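Print this page | E-mail this page

Teaching by hand vs. teaching by remote – which one for a small kitchen task?

Posted by Danang Wattimena

Sorry if this has been covered, searched and only found stuff about welding. We're a small shop and we want our arm to learn a simple job on a kitchen counter: pick up a snack bar, put it on a tray, leave everything else alone. One arm, two finger gripper, nothing fancy.

So far I've been showing it by hand. Free-drive mode on, grab the arm behind the gripper, push it through the motion, close the fingers with a foot switch. Did 21 of these on Thursday. Played back one at a time they look fine. But the policy trained on them hovers over the tray like it's lost, then goes down next to the bar and closes on air. Every time, same side.

My coworker says hand guiding is the problem and we should switch to remote control with a leader arm. I tried a borrowed Feltach leader for an hour and I was terrible at it. Slow, jerky, bumped the tray rim on most tries.

So – stick with hands or learn the remote? And is 21 even close to enough? Also is there a trick to doing the grasp the same way each time, mine are all over the place.

Thanks in advance

Posted by Chiharu Nomura

Your coworker is mostly right but go easy on the leader, an hour is nothing. I needed 4 sessions before my demos were worth saving. Threw away the rest.

The big problem with hand guiding is you. Your arms and sleeves are in the camera view the whole time. The policy learns from pictures with a human in them and then at run time the human is gone, so it's looking at something it never saw. Check your recordings. If your hand shows up in the view from above, there's your hovering.

Second thing, the foot switch. You're most likely pressing it a hair before the arm stops moving. When you guide by hand you dont notice. Look at the gripper signal against the joint speeds, bet you they overlap.

What I would do, in this order:

Stay with hand guiding for one more afternoon but only to record waypoints. Above the bar, at the bar, above the tray, let go. Then have the arm drive itself through the waypoints while the cameras record. No human in view. Boring but clean.

Then practice the leader on the same task. Start slow. Rest your elbow on something, that fixed half my shaking. Stop fully before you close the fingers, count to 2, close, count again, lift. Feels silly. Works.

Tray rim bumps: come in from higher. New people always come in low and sideways because that's how a person reaches. Straight down till you get a feel for it.

On how many – 21 is thin if the bar moves around. If it's always in the same spot you could get by. But then it only knows the one spot. Move the bar a little between demos, turn it too. Diagonal, flat, near the rim. And leave the clutter on the counter if there will be clutter later. I cleaned mine up nice for the demos and was sorry.

Posted by Takeshi Yoshida

just use a spacemouse

Posted by Natsumi Okabe

Don't agree with all of Chiharu's answer. Waypoints give you clean data but they also give you the SAME data. The arm never makes a small mistake and fixes it, so the policy never learns to fix one. With remote control you wobble, correct, wobble, and thats useful. I keep the demos where I drifted and recovered. I only delete the ones where I dropped it or hit something.

Agree about the hands in view though. Also agree on stopping before you close.

Couple things nobody has brought up. Which camera do you look at when you drive? If you stand by the counter and look at the real tray, you know things the robot can't see. Drive from the screen, only the views the policy gets. Hard at first. You'll find out quick if your wrist view goes blind at the bad moment, and I suspect yours does given it misses on the same side every time. Might be the camera mount shifted too, check that before you redo everyting.

Scale on the leader – the Benance one we have lets you turn it down so a big hand move is a small arm move. If the Feltach has something like that use it for the last part of the reach.

Keep each session short, up to 9 demos and then a break. My tenth is always junk. And write down who drove. When Shinji and I mixed our demos the arm picked up both our habits, went left like him and then right like me in one reach. We ended up using mine only for that task (he's still sore).

Two pictures from our counter so you see the kind of setup I mean, same task more or less.

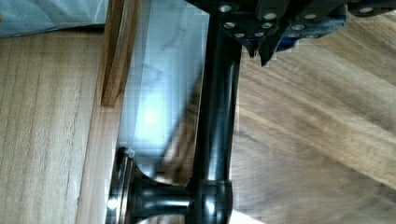
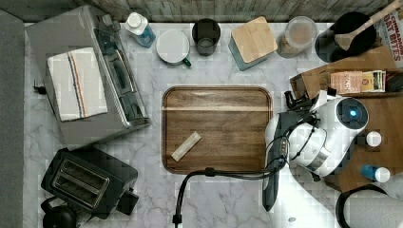 Wrist camera view first, then the counter from overhead with the bar on the tray.

Related items

Leader arm drifts after warm-up, recalibrate or live with it?
Free-drive mode feels heavy on one joint
How to label failed demos so you can find them later
Foot switch or button on the handle for the gripper
Hayashi mount, which screws for the wrist camera
Recording two cameras at once, one lags behind

Print | E-mail to a friend

Contact us | Copyright Karlow Help Exchange, posts belong to their posters | Back to top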